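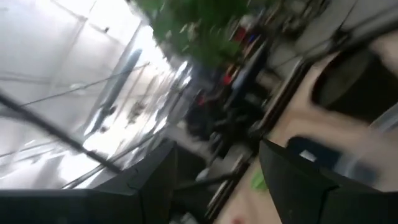
Arbeitsgruppe Lernende Greifer - Projekt Destance

Häufige Fragen zum Vormachen und Fernsteuern

Wer darf bei euch einen Roboter anleiten?

Alle, die Lust haben! Programmieren muss dafür niemand können, und technische Vorkenntnisse setzen wir auch nicht voraus. Wer zum ersten Mal kommt, übt eine Weile mit jemandem aus der Gruppe und fängt dann mit einer leichten Aufgabe an: Teil greifen, anheben, an anderer Stelle ablegen.

Was ist der Unterschied zwischen Handführen und Fernsteuern?

Beim Handführen fasst du den Arm direkt an und bewegst ihn durch die Aufgabe. Die Gelenke geben nach, und der Rechner schreibt die Stellungen mit. Beim Fernsteuern sitzt du daneben am Steuergerät, und der Arm folgt deinen Bewegungen. Handführen lernt man schneller, dafür stört leicht die eigene Hand im Kamerabild. Für die meisten Aufgaben in Destance steuern wir deshalb fern.

Wie lange dauert ein Durchgang?

Bei den einfachen Greifaufgaben im Schnitt 14 Sekunden. Das klingt nach wenig, aber wer eine Stunde am Stück steuert, merkt es in den Schultern. Bitte Pausen machen!

Meine Aufnahmen sind total verwischt. Kann man die trotzdem verwenden?

Meistens ja. Die Kamera sitzt am Handgelenk und schwenkt mit, und sobald der Arm zügig dreht, verschwimmen Fenster, Pflanzen und Tischkante zu Streifen. Auf dem Weg zum Objekt ist das kein Problem. Kurz vor dem Zugreifen sollte es aber ruhiger werden - dort schaut das Modell am genauesten hin. Chang-ho Moon hat dafür einen schönen Merksatz: fahren wie mit voller Suppenschüssel.

Wie nah soll ich vor dem Greifen herangehen?

So nah, dass beide Fingerspitzen links und rechts vom Objekt stehen, und zwar noch geöffnet. Dann einen Augenblick warten und erst danach schließen.

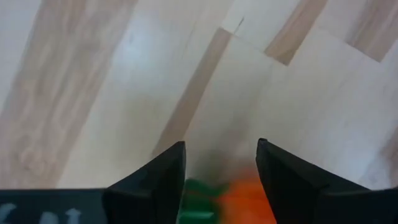
Liegen zwei Teile dicht beieinander, zum Beispiel ein grünes und ein orangefarbenes, entscheide dich früh für eines und richte die Finger darauf aus. Wer erst ganz unten die Meinung ändert, bringt dem Modell genau dieses Zögern bei (wir haben das gründlich ausprobiert).

Was mache ich, wenn mir etwas herunterfällt?

Weitermachen, wenn der Arm noch hinkommt. Nachgreifen ist für uns richtig wertvoll! Den Durchgang markierst du hinterher in Sallow, unserem Aufnahmeprogramm, mit »korrigiert«. Nur wenn du den Arm anhalten musstest, wählst du »verwerfen«.

Wie viele Aufnahmen habt ihr schon?

Für die erste Aufgabe liegen 542 geprüfte Durchgänge vor, mit den ungeprüften sind es fast 1.000. Bis August möchten wir auf 2.000 kommen.

Wird mein Gesicht oder meine Stimme gespeichert?

Ton nehmen wir nicht auf. Gerät doch einmal jemand ins Bild, sag kurz Bescheid, dann löschen wir den Durchgang.

Darf ich eigene Aufgaben vorschlagen?

Unbedingt! Schreib uns ein paar Sätze dazu, was am Anfang wo liegt und wann die Aufgabe als erledigt gilt. Die Vorschläge sammeln wir im Ordner »Idden«.

Stand: 29. April 2020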